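Apuntes de la sesión 6: enseñar a un robot por teleoperación

Seguimos donde lo dejamos. Ya sabéis que hay dos maneras de mostrarle una tarea al brazo: cogerlo con la mano y llevarlo (enseñanza cinestésica) o manejarlo a distancia con un mando. Yo empecé con la primera y le tengo cariño, pero con dos brazos a la vez te faltan manos, ¡literalmente! Por eso en este bloque vamos a distancia.

La tarea es de las sencillas de contar: pasar un objeto de la bandeja roja a la azul. El rollo de cinta me gusta mucho para empezar porque tiene agujero, y entonces hay que decidir - ¿lo pinzo por fuera o meto un dedo dentro? Elegid una forma y mantenedla en toda la serie. Si cada uno lo agarra a su manera, el modelo aprende un promedio raro que no agarra nada.

Cosas que os voy a pedir en la práctica:

Grabad 80 demostraciones por pareja, en tandas de 9 o menos (a partir de ahí la muñeca se cansa y se nota en las trayectorias).
Moveos despacio cerca del objeto y sin pararos a pensar a mitad de camino. Las pausas también se aprenden.
Si falla el agarre, corregid y seguid. Farzana Lashari borraba todos los fallos y su robot no sabía recuperarse de ninguno.
Cambiad un poco la posición de las piezas entre una demostración y otra.

Pendo Mugo tiene los mandos de repuesto, preguntadle a ella.
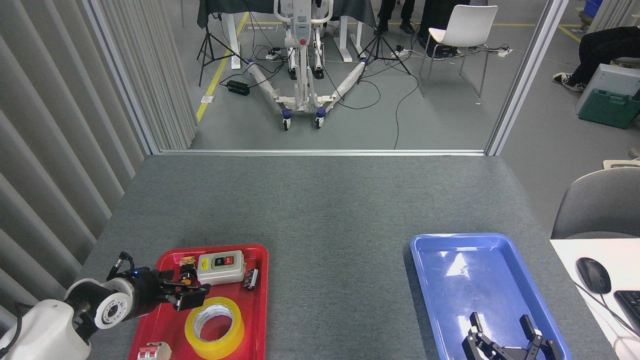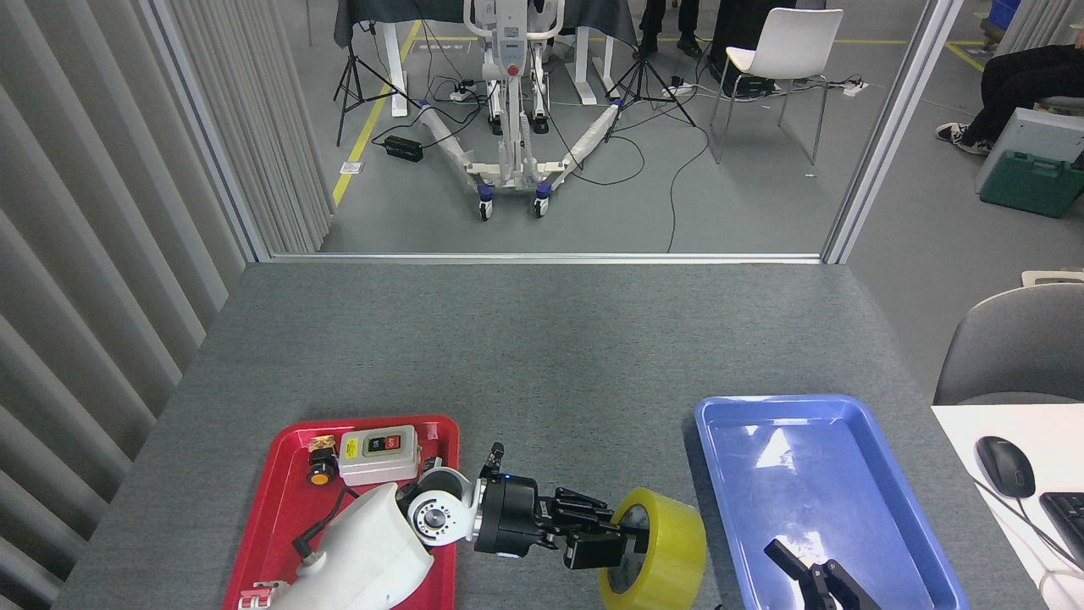
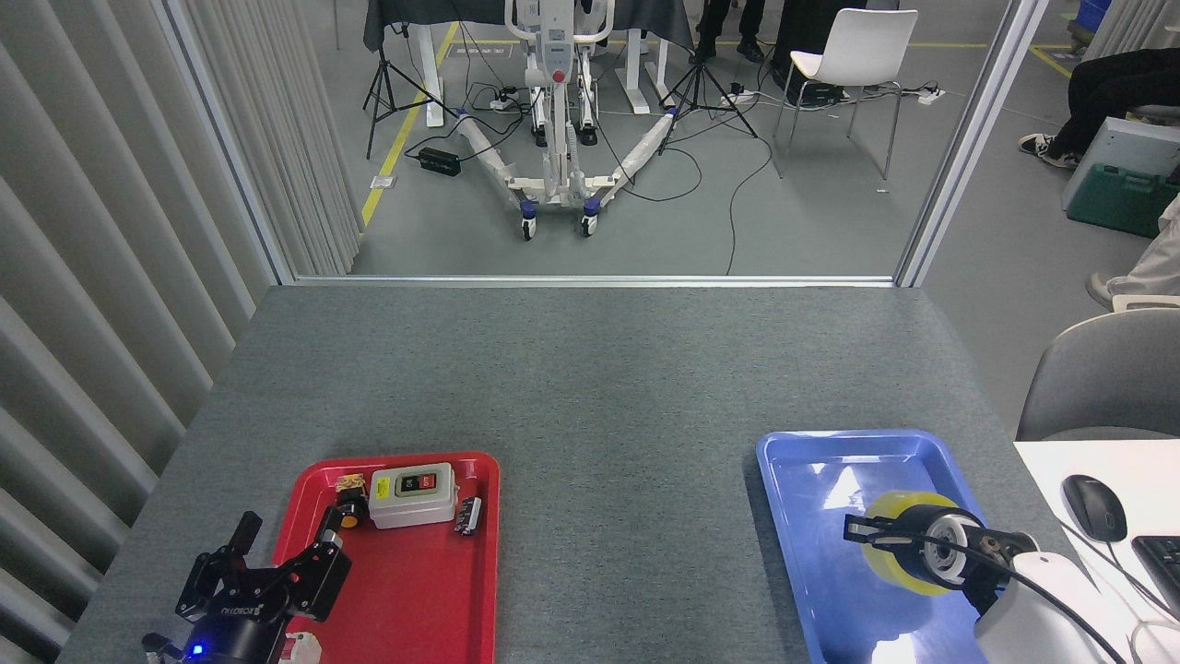 Bandeja roja, bandeja azul y el rollo de cinta amarilla en tres momentos de la tarea.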